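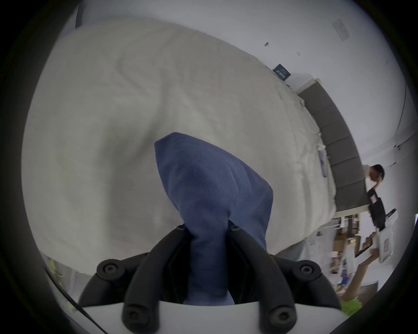
2022-11-06

Bedding wash test, second round. Reread the notes from the first round before starting and I don't trust half of them. The shrinkage numbers for the cotton covers were taken while the covers were still warm from the dryer, and the tape was pulled tight on some and laid slack on others. Threw those out. Aisling Cronin wants to keep them as "indicative." I have no idea what they would indicate.

The question is still the one from the Plarkville people: does the Mostov liquid at the low dose clean as well as the Jasińska powder at the full dose, on cotton, at the cool setting. Their sheet says it does. The sheet has one graph with no units on the side axis, so we are doing it over.

Setup. Plain cotton swatches cut from one bolt, all prewashed twice with nothing added. Stains: cold tea, olive oil, face cream, and the gray body-soil paste that came in the tub with no date on it. I would like to stop using that paste. It had separated on top and I stirred it back in, but who knows what that does to it. Left the stains to set overnight under a sheet of paper.

Loads made up with old towels to 125 oz dry. The small scale drifts, so I weighed on the big one and checked it against the brass weight before and after. Both readings fine.

Run A, powder, full dose. Tea nearly gone. Oil left a ring you can see if you tilt the swatch toward the window, and not otherwise. Face cream gone as far as I can tell.

Run B, liquid, low dose. Tea lighter but there. Oil about the same as A. Face cream left a stiff patch you can feel with a thumb. Cycle took 46 minutes by the wall clock against a display that promised less.

Run C, no detergent at all. This is the one I keep asking for and it keeps getting dropped from the plan. Tea came out almost as well as in B. Oil did not. So a good part of what the sheet credits to the liquid, at least on tea, may be water and tumbling. One run, so I won't lean on it, but it should have been in the first round.

Smell: Aisling picked the liquid as "cleaner" with her eyes open and the bottle on the bench. Repeated it with the swatches in numbered jars and she picked Run C. She asked me to write down that she has a cold. Written down.

Pilling on the brushed samples: can't call it. The Dranditness chart has five grades and we argued over every sample between two and three. Would prefer a photo under the side lamp and a grade from someone who wasn't here for the washing.

Swatch 161 has a bleach spot that was not there on the bolt. Left it out of the averages. Bench wiped down, spray bottle moved to the other sink.

To do
Run C again, twice, fresh tea from the same batch
New soil paste, with a date on the lid
Measure the covers flat, cold, same person holding the tape
Ask Plarkville what the side axis on their graph is
Repeat B at the full dose, otherwise we are comparing dose as much as product

Dryer filter cleaned after the last load. Swatches are in the flat drawer, under tissue, please don't fold them.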